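讲稿备注:机械臂软件里的控制、感知与规划
Wimavow 内部技术分享,3月11日 星期三
主讲:Garnet Poirier

(开场,慢一点说。中文不是我的母语,句子太长的时候请大家打断我。)

第一部分:为什么要重写控制循环

从一月份开始,我们把旧的控制程序换成了 Hulluditz。旧程序的问题是,规划和控制放在同一个线程里面。规划器一忙,控制指令就晚到,机械臂会有小的抖动。现在控制循环单独运行,频率是 1000 赫兹,规划器只负责把轨迹段放进队列。如果队列空了,控制器自己减速,停在最后一个安全的位置。

(这里停一下,问大家有没有用过旧版本。) 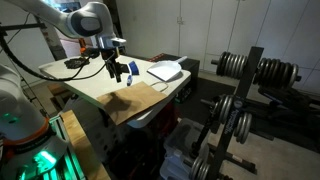
碰撞模型是我花时间最多的部分。以前我们只给规划器一个桌面,别的东西都不写进去。这样做在空旷的房间可以,在我们的房间不可以。桌子的右边就是挂着铁片的杠铃片架,第二只机械臂的底座也在旁边,这两样现在都是固定的碰撞体。桌上的小东西,比如蓝色胶带卷和马克笔,不进固定模型,由感知模块每次重新估计。折平的纸袋比较麻烦,它有一部分伸出了桌子的前沿,深度图上的桌边就不是一条直线了。我的办法是先用已知的桌面尺寸做拟合,再把多出来的点当作物体。

第二部分:感知

腕部相机和外部相机的时间戳必须对齐。我们用 Mazandarani 这个小工具做同步,如果两边的差超过 5 毫秒,这一组数据就丢掉。丢掉的数据要记在日志里,请不要悄悄地丢。

在腕部相机的画面里,夹爪自己总是占一块地方。所以要先做遮罩,再做分割。遮罩由夹爪的开合角度计算出来,不是手画的。手画的版本我试过,夹爪一张开就不对了。 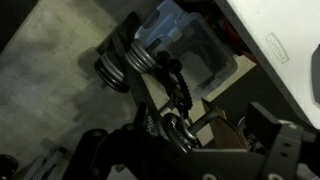 遮罩之后还有一个参数,叫边缘余量。余量太小,夹爪的边会被当成物体;余量太大,靠近指尖的细小零件会消失。默认值适合大部分情况,但是抓金属销这一类东西的时候,请在任务文件里单独设置。还有反光的表面,深度值常常是空的,这时候不要插值,直接用上一帧的结果,并且把置信度降低。

(如果时间不够,下面这一段可以跳过。)

柔软的物体我们没有完整的模型。绳子、纸袋、布,都只用一个粗的包围体来表示,规划的时候多留一点距离。这个做法不漂亮,可是很稳定。Dorkindale 的同事建议用粒子模型,我看了代码,计算时间现在还不能接受。
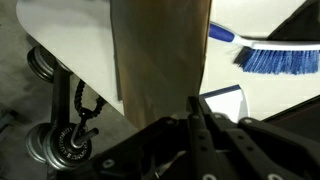 第三部分:规划与工具

规划器每次最多采样 2000 个节点,时间上限是 500 毫秒。到了上限还没有找到路径,就返回失败,由上层决定换抓取姿态还是换目标。请不要在上层写无限重试的循环,我已经在代码里删过两次。

抓取姿态的排序现在看三项:夹爪的可达性、离固定碰撞体的距离、手腕关节离极限的余量。权重写在配置文件里,改了以后要跑回放测试。

回放工具的用法:
先选一段日志,再选控制器版本,然后点“对比”。
红线是指令,灰线是实际位置。
如果两条线在段与段的连接处分开,先检查队列长度,再检查增益。

(演示的时候用本地日志,会议室的网络很慢。)

可能会有的问题

双臂能不能同时规划?现在不能。一只臂运动的时候,另一只臂作为静止的障碍物处理。

旧的任务文件还能用吗?能用,但是坐标系的名字要改,转换脚本在工具目录里。

边缘余量能不能自动调整?我想做,还没有开始。有兴趣的人会后可以找我。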